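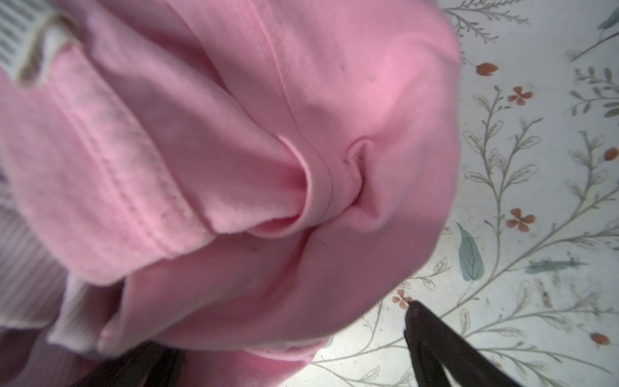 **Washing less: notes for the Wokero library talk, 7 November 2023**

Start with the hands-up question. Who did a load of washing today? Who did one yesterday too? (Wait for the laughs. Put my own hand up both times, I've got teenagers.)

Say hello properly, thank the library, mention the tea is at the back and the biscuits are NOT for me.

**Bit one: how I got into this**

My grandmother washed on Mondays and that was it. If you spilled gravy on Tuesday you wore an apron over it. I'm not going to pretend that was a better life, she had a copper and a mangle and terrible shoulders! But her good cardigans lasted for decades, and I was going through school jumpers like tissues.

So last July I wrote down every load we did for a fortnight. Seventeen. For four people! I was a bit shocked, and I still have the bit of paper (pass it round, ask for it back).

Then I went through the basket with my youngest and we sniffed everything. I mean everything. A lot of it was clothes somebody had worn to the shops and dropped on the floor, and on the floor means dirty in our house. Now there's a row of hooks behind each bedroom door for worn-once things. That's the whole system. We got down to 11 loads the next fortnight and the only complaint was about the hooks falling off, my fault, wrong plugs for plasterboard.

Pause here. Somebody always wants to talk about plasterboard.

**Bit two: fluffy things**

Fleeces, sweatshirts, trackie tops, all the stuff the kids live in. These are the ones I murdered for years. What I do now:

- inside out, zips done up
- cold, gentle, not crammed in
- no fabric softener, not even the posh one
- over the airer and out of full sun, especially the brights

The inside-out bit matters most to me. The rubbing happens on the side nobody sees, and the outside stays brushed and soft a good while longer. Bobbles on the inside bother no one.

Hot dryers are my other bugbear. I do own one. I use it for towels in a wet week, and I'm not going to be holy about it. If you haven't got a line or a balcony, low heat and take things out while they're a shade damp.

Go easy on the detergent as well. I used to fill the cap to the brim! Most caps have a line well down inside them and you've got to hold it up to the light to find it. Too much and it doesn't rinse, and then your clothes feel stiff, and then you buy softener. Lovely business for somebody.

**Bit three: reading the label**

Bring up the laundry symbols on the big screen. Do the tub first, then the triangle, then the square, then the iron. Dots mean heat, more dots more heat. A bar under the tub means be gentler. A cross means don't.

Ask who cuts their labels out. (Itchy necks, fair enough.) My trick is a shoebox lid with the snipped labels taped inside it and a word next to each, "navy school", "green hoodie". Looks mad, works fine.
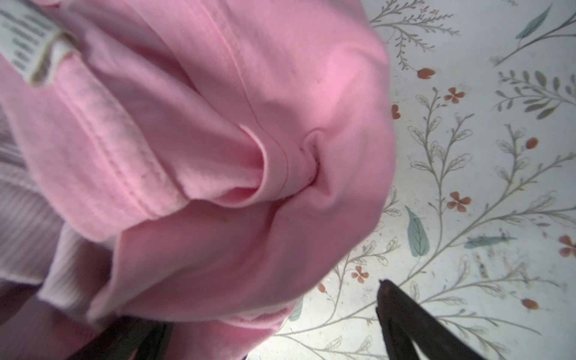

Vasilică Ghiță wrote to me after I gave this talk at the Gimeo hall to say that the label is the maker being cautious, and that plenty of things marked for hand washing have been through a cool machine wash in a mesh bag for years without any trouble. I'd go along with that for cottons and most synthetics. For wool and silk, or for anything you'd cry over, I'd still do what the label says.

Don't get drawn on silk. I know nothing about silk.

**Bit four: stains, quickly**

Treat the spot, skip the load. A bit of dish soap and a soft toothbrush will deal with most dinners. Cold water for blood, always. Grass I find hopeless, and if anyone in the room has the answer I'd like it in writing please.

Story of the beetroot dip and the Puvis christening goes here if we're running early. If we're running late, drop it, it's long and my sister comes out of it badly.

**Bit five: what it costs**

Keep this short, people's bills are all different. Ask them to try my fortnight with the bit of paper first and then look at what they'd save. Mine lives on the fridge under a magnet.

I've printed 12 tally sheets, so if more turn up than that it's one per couple. Spares can be copied at the desk.

**Questions**

Likely ones:

Jeans? When they stand up by themselves. No, when they smell or they've got something on them.

Sports gear? Every wear, sorry, there's no hook for that.

Sheets? I'm staying out of it.

Wrap by half past so they can stack the chairs. Collect the shoebox lid. Collect the fridge paper!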